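Status as of May 11, 2026: usable, with reservations. Read the section on self-reported numbers before you plot anything.

# Skekeline household water log

Skekeline is a set of diary entries on how much water people drink at home and at work, what they drink it from, and how they think it tastes. It was collected with a paper diary and a small phone app called Basik, then merged by hand. I inherited the merge. I have tried to write down what I trust and what I don't.

## What's in it

| File | Rows | Notes |
|---|---|---|
| `entries.csv` | 3,190 | one row per drink or refill |
| `homes.csv` | see file | one row per household |
| `taste.csv` | 2,305 | free text plus a score from 1 to 5 |
| `units.md` | – | how cups and glasses became milliliters |

The taste file is shorter than the entries file because the score was optional. People skipped it when the water tasted like water. What's left leans toward complaints and toward the few people who seem to enjoy scoring things.

## Fields in `entries.csv`

- `home_id` – matches `homes.csv`
- `day` – day of the diary, starting at 1. Real dates were dropped.
- `source` – `tap`, `filter`, `bottle`, `dispenser`, `other`
- `vessel` – whatever the person typed, cleaned up a little
- `ml` – volume, estimated
- `temp` – `cold`, `room`, `hot`, blank
- `shared` – `y` if more than one person drank from the same pour
- `origin` – `paper` or `basik`

`source` is the weakest of these. The paper form offered "bottle" and "dispenser" as separate boxes and never said which one to tick for a big bottle sitting on top of a dispenser. Households split on it, and at least one changed its mind partway through. I merged nothing. If your question depends on the difference, combine the two yourself and say that you did.

`other` covers rainwater, ice, melted ice, and a fair number of rows that should have been tea.
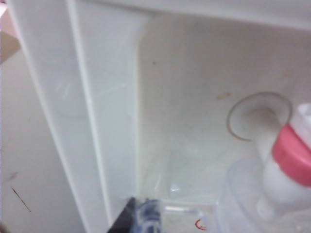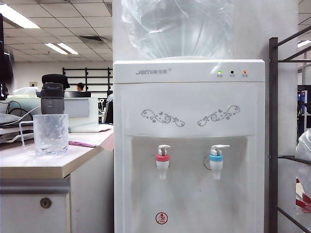
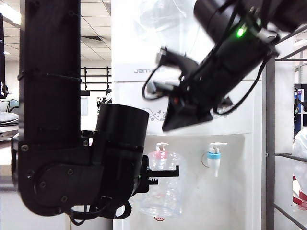 ## Self-reported numbers

Every volume in this set is a guess made by a person holding a cup. The guess was often made hours later. You'll see a big pile of entries at exactly 2,000 ml, and those are mostly paper rows where someone wrote one total for the whole day. I doubt many of them measured it. Two liters is what people have been told to drink, and I think they wrote down the advice.

A few things I checked:

1. Paper rows come out higher than Basik rows for the same household. I don't know which is closer to the truth. Basik's default pour was set too small for most of the run, and people tapped through it.
2. Hot drinks are under-reported. Soup shows up in some homes and never in others.
3. August looks like a jump in the original summary. It's mostly one group of new households joining, and I would not call it a heat effect. The old chart is gone from this repo for that reason.

The earlier README claimed the volumes were "accurate to within a glass." I couldn't find any test behind that line, so I took it out.

## Taste scores

A score of 3 means nothing in particular. Some people used it for "fine" and others for "I didn't notice." Scores of 1 usually come with text, and the text is worth reading: *plastic*, *pool*, *old pipes*, *like a coin*. None of this was checked against a lab result, and none of it should be used to say that any water is safe or unsafe.

The homes in Thân wrote longer comments than everyone else. The paper form there had a bigger box. Please don't write a paper about regional attitudes.

## Cleaning

The merge script came from the Hestavix toolkit, version unknown. It drops exact duplicates, which sounds harmless until you remember that people do drink the same glass of water twice. I turned that step off for paper rows and left it on for Basik, where double taps were common. Both choices lose something.

Blank `ml` values stay blank. The previous release filled them with the household average – if you have that version, throw it away.

## Loading

```
import pandas as pd
e = pd.read_csv("entries.csv", dtype={"home_id": str})
e = e[e["ml"].notna()]
```

Keep `home_id` as a string. Some of them start with zero.

## Not good for

- daily intake targets, for anyone
- comparing brands or filter types
- children (ages were recorded badly and I removed them)

## Known issues

- `vessel` still has "mug", "mugg" and "coffee mug" as three things
- `shared` is blank for all Basik rows before the second app update
- two homes have the same notes and different IDs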